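January, evening

Stayed in all day and did the living room, which I had been putting off since we got back from Festwood. Started at 8 with the bedroom, but that was only changing the sheets, so it doesn't count.

The ironing came first. I did the shirts and two of the pillowcases, then ran out of patience and left the rest in the basket. The board has stayed up by the door all day with its landscape cover on. I bought that cover in Jasstead two winters ago and it has faded less than I expected. The old one was plain grey and scorched.

After that I made tea and had a look at how bad things were. The floor wasn't too bad. Light tiles show every hair, so I tend to keep on top of them. The rubbish was what had built up, mostly the little things people leave where they were sitting. I put a clear bag in the round white bin and carried it round with me, which saves going back and forth. Paper cups went in with everything else.
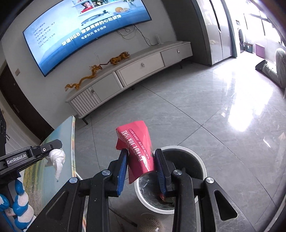
Does a small bin need a liner if it only gets dry rubbish? It's worth using one, as crumbs and sticky wrappers get in with the paper and the bin then has to be washed out. I went without for most of the autumn to save on bags and ended up scrubbing the inside with an old brush, so I've gone back to them. A roll of 80 from Lollis lasts me a good while.

Had music on the television through all this. It was one of those long lists of songs that runs on by itself, slow ones mainly. I turned it down when the phone rang and forgot to turn it up again, so the second half of the morning was quiet.

Dusted the white cabinet under the television next. The dragon takes longer than the whole of the cabinet top, as the cloth won't go into the bends and I have to use a dry paintbrush. The tiger is easy. I tried them the other way round for a minute and didn't like it, so they went back. One of the knobs on the cabinet is working loose again. I tightened it with my fingers and it will want a proper screwdriver. I also wiped the power strip and the cables, which had collected a fair bit of fluff. They could do with being tied together. I have clips for that somewhere, bought from Cao, and couldn't find them.

The coffee table I left until after lunch. It gets the worst of it, with snack bags and tissues and whatever was carried in from the kitchen and not carried out. The printed glass hides smears quite well from the sofa, but they show from the window side. I stood the bin next to it and worked from there.

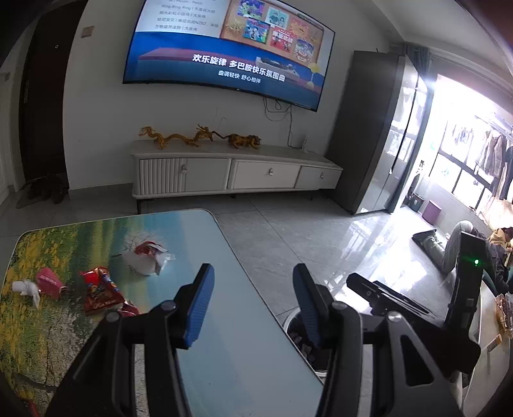 Bags first, then tissues, then the small box, which I flattened so it wouldn't take up room. Once it was clear I did the glass with warm water and a drop of vinegar and dried it with a tea towel. The spray I used to buy left streaks, and it had gone up to 81 pence more than the shop's own, so I stopped getting it. There is a scratch near one corner across the yellow flowers. I can't say when that was done.

Swept the floor, then mopped from the far wall back to the door. Changed the water once and could have changed it again. The mat went out on the rail for an hour. It was cold but dry, and it came in smelling better than it went out.

Spent 65 minutes on the kitchen drawers after that, which I hadn't planned. Threw out dead batteries and a tin opener that has never worked. Still no clips.

Supper was soup and the end of the loaf. To do tomorrow: rest of the ironing, screwdriver for the knob, buy bin bags and milk, ring Festwood about the gloves we left in the room.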